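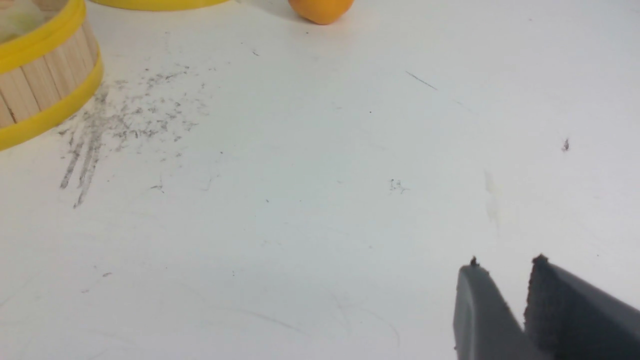 Turnstile 2 bench notes, March
1 min read

09:40. Pirkcombe ground, student gate. Scanner still rejects every valid student ID and cheerfully admits my gym card. Reader swapped for the Luketti spare, same fault.

11:15. Count stuck at 2918, a crowd we have never had. Reset to 500, ran 39 test cards. Doaa's failed twice. She took it personally.

To do: ask Nerys for the old firmware.

We use cookies. Accept / Manage

Recent entries
Floodlight timer, again
Pitch probe calibration
Collel radio batteries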